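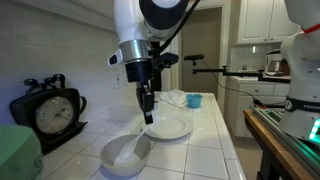 Divina Ignacio has been repairing tiled kitchen counters for 18 years, first as an employee of Lirberg, a tile contractor in Dritstead, and now on her own from a workshop in Nendthorpe. Most of her jobs start with a complaint about grout. In her experience the grout is seldom the original fault.

"People call and say the grout is cracking and they want it redone," Ignacio says. "I can redo it. If the substrate is moving, it will crack again in the same place, and I'll have sold them the same joint twice."

Her inspection begins with tapping. She goes over the counter with the plastic handle of a screwdriver and marks any tile that sounds hollow with a wax pencil. A hollow sound means the tile has lost contact with the mortar, or the mortar has lost contact with the board below it. The pattern of marks matters more to her than the number. Hollow tiles scattered across a counter suggest poor coverage when the tiles were set. A cluster near the sink suggests water in the substrate.

The next check is the sink opening. Where the sink can be lifted, she looks at the cut edge of the board. Older counters in the area were often built on plywood with the tile bonded directly to it, and the cut edge was left raw.

"Plywood takes up water at the end grain first," she says. "It swells at the edge, and that lifts the tile at the edge. You can lay a straightedge on the surface and see light under it a foot away from the sink."

She treats a rise of up to 2 millimeters as something that may be left in place, provided a moisture meter gives a normal reading and the tiles are bonded. Beyond that she recommends removing the affected section down to the cabinets. The replacement is cement backer board over plywood, screwed and set in thinset, with the seams taped. The cut edges at the sink get two coats of a liquid waterproofing membrane, the second applied at a right angle to the first.

On grout, Ignacio has firm preferences. For joints narrower than an eighth of an inch she uses unsanded cement grout. For wider joints she uses sanded. She uses epoxy grout on request, mainly beside cooktops, and charges more for it. It resists staining well, but the working time is short and the haze is difficult to remove once it has cured.

"Epoxy is a good material in the hands of someone who cleans as they go," she says. "I've been called in to scrape it off the face of tile where the installer went to lunch."

The most frequent mistake she sees in home repairs is new grout spread over old. A skim coat has almost no depth and no mechanical hold, and it flakes within weeks. The old material has to come out to at least two-thirds of the depth of the tile. She does this with an oscillating tool and a carbide blade for the long runs, then finishes the intersections with a hand saw. The joint is vacuumed, wiped with a damp sponge and left until there is no standing moisture.

The second most frequent is too much water, both in the mix and on the sponge. Excess water weakens the cement and carries pigment to the surface, where it dries in pale blotches. Ignacio weighs her water on a kitchen scale. Her note for one job, a counter and backsplash on Chowdhury Street, records three batches and the water for each to the gram. All three dried to the same color.

"Color complaints are nearly always water complaints," she says.

She doesn't grout the joint where the counter meets the backsplash. The two planes move independently, and a rigid joint there will open along its full length. She fills it with a color-matched silicone and tells customers to expect to replace it at some point. The same applies around the sink rim. Several customers have asked her to grout these joints anyway for the sake of appearance — she declines, or does it with a line on the invoice stating that the joint isn't covered.

Sealing comes up in almost every conversation. Cement grout is porous, and a penetrating sealer slows the absorption of oil and coffee. It doesn't make the joint waterproof. Ignacio waits for the full cure given on the bag before sealing, wipes the excess off the tile after 5 minutes and tests the result with a few drops of water. If the drops darken the grout, she applies a second coat. Glazed tile itself needs no sealer, and sealer left on a glaze dries to a sticky film.

For daily cleaning she recommends a pH-neutral detergent. Vinegar is the product she most often asks customers to stop using, as the acid dissolves the cement binder a little at a time.

"They tell me the joints are getting lower every year," she says. "I ask what's in the spray bottle."

The oldest counter she currently looks after was set 59 years ago, in a house on the north side of Nendthorpe. It sits on a wire-reinforced mortar bed — heavy, slow to build and rarely specified now. The joints have been recut once. On her last visit she replaced the silicone at the sink and left everything else alone.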